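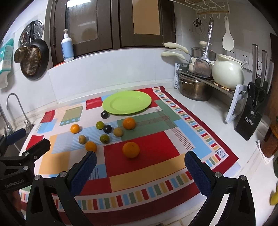 Chapter 2
Fruit After Picking: Ripening, Storage and Loss

Before you start

You will need the notes from Chapter 1 on plant cells and the table of plant gases. If you skipped the bit on respiration go back and read it now, this chapter leans on it all the way through.

By the end you should be able to:
explain why picked fruit is still alive
sort common fruits into climacteric and non-climacteric
say what ethylene does and where it comes from
work out percentage weight loss from store records
suggest a sensible storage plan for a mixed load

2.1 Still breathing

A fruit doesn't die when it leaves the tree. Cells carry on. They take in oxygen, burn sugars and acids, give off carbon dioxide, water and heat. What has stopped is the supply line. No more sugar coming in from the leaves, no more water from the roots. From picking onwards the fruit lives on savings.

How fast it spends them is the respiration rate. Quick spenders: raspberries, ripe figs, sweetcorn (a fruit to a botanist, yes). Slow spenders: apples, lemons, most nuts. A high rate nearly always means a short shelf life. Worth learning as a rule of thumb, with the usual warning about rules of thumb.

Temperature matters most. For many crops a rise of ten degrees Celsius will double or even triple the rate. So a crate left on a warm loading bay over lunch has lost more life than the same crate gets through in a whole morning in the cold room. Growers call the heat already in the fruit at picking "field heat", and getting it out fast is the first job of any packhouse. Cold air, cold water, crushed ice, depends on the crop. Strawberries hate being wet. Broccoli doesn't care.

Keep the two words apart in your answers. Respiration is a process in the cells. Transpiration is loss of water vapour through the skin. Both go on in store, both cost weight, and examiners see them muddled every year.

2.2 Two kinds of ripening

Climacteric fruits. Respiration drops after growth ends, then shoots up in a sharp peak as ripening begins. Ethylene rises along with it. Bananas, apples, pears, mangoes, avocados, tomatoes, peaches. Most can be picked mature but unripe and will finish off the plant.

Non-climacteric fruits. No peak. Respiration drifts slowly down. Oranges, lemons, limes, grapes, cherries, strawberries, pineapple. Pick these unripe and they stay more or less as sour as they were. They may soften, may change colour a little, but they don't get sweeter in any way you'd notice.

Colour is a poor guide. An orange grown where the nights are warm can be fully ripe inside and still green on the outside, as the green pigment only breaks down properly after cool nights. Some are "degreened" in a warm room with a trace of ethylene before sale. This changes the peel and leaves the juice alone. Limes are sold green out of habit, left on the tree most kinds turn yellow.

Avocados are the awkward ones. They won't ripen while still on the tree, or only very poorly, so a grower can use the tree as a store for weeks. The Hass type goes from green to a purplish black as it softens. Several other types stay green the whole way, and have to be judged by a gentle press near the stalk end.

2.3 Ethylene

A small, simple gas, two carbons and four hydrogens. Made by nearly all plant tissue, in tiny amounts. In climacteric fruit a little ethylene switches on the making of more, which is why ripening, once it gets going, goes quickly and is hard to stop.

What it sets off:
starch turns to sugar
cell walls weaken, flesh softens
green chlorophyll breaks down, other colours show
aroma compounds are made
acids and bitter tannins fall

Wounds make ethylene too. So does rot. One bruised apple in a closed box will hurry the rest along, and the old saying about the bad apple is decent plant science. Same thing behind the paper bag trick, a hard pear shut in with a ripe banana. The bag holds the gas in but lets some water out. Plastic holds both and you tend to get mould.

Leaves and vegetables react as well, mostly badly. Carrots turn bitter. Lettuce gets rusty brown spots. Cucumbers yellow. Don't store them next to apples.

2.4 Water loss

Most fresh fruit is more than four fifths water, and all of it would like to leave. What holds it back is the skin, with its layer of wax. Thick waxy skin, slow loss. Thin skin or lots of surface for the size, fast loss. Small fruits dry out quicker than large ones of the same kind for just this reason, see the surface area work in Chapter 1.

A loss of five per cent is enough to make many fruits look tired. Shrivelled necks on pears, dull grapes, brown dry stalks on cherries. It is also money, as fruit is sold by weight.

Worked example

The Zusero packhouse puts 200 kg of plums into a cold store in September. On removal they weigh 193 kg. None were thrown away.

Loss in kg: 200 − 193 = 7
Percentage loss: 7 ÷ 200 × 100 = 3.5%

Always divide by the starting weight. Dividing by the final weight is the commonest slip here and gives an answer that's just close enough to look right.

2.5 Too cold

Cold slows everything, so why not keep the lot just above freezing? Because fruits from warm countries are damaged well above that. It's called chilling injury. Bananas go grey-brown in the skin. Mangoes pit and fail to ripen. Tomatoes turn mealy and lose there flavour. The harm often shows only once the fruit is back at room temperature, so it's easy to blame the wrong person.

Rough grouping for storage:
0 to 2 °C: apples (most), pears, cherries, grapes, plums
3 to 8 °C: oranges, mandarins, some avocados
10 to 14 °C: bananas, mangoes, limes, unripe tomatoes

Varieties differ and so do the books. Use the grouping for class work and look up the variety for anything real.

Case note: the Faltari store

Faltari runs one large room for a mixed trade, set at 4 °C all year. In November a delivery of 987 kg of fruit came in: apples, oranges and green bananas, all stacked on the same side. Within a week the bananas had dulled and the shop buyers at Zonness were complaining. The apples were fine. The oranges had mould on the lower layers, where boxes were pressed tight and air could not get through.

Three separate faults in that paragraph. Find them before you read section 2.6.

Check your understanding

1. Why does a picked fruit lose weight even in a sealed, cold room?
2. Give two climacteric and two non-climacteric fruits.
3. A crate of grapes weighs 346 g less after storage than the 10 kg it began with. Work out the percentage loss to one decimal place.
4. A shopper says a green orange can't be ripe. Reply in two or three sentances.
5. Why is a paper bag better than a plastic one for ripening pears at home?

Key words so far: respiration, transpiration, field heat, climacteric, ethylene, degreening, chilling injury.

2.6 Planning a mixed store

Start with temperature, then ethylene, then smell. In that order. Smell gets forgotten but apples kept near onions will taste of it.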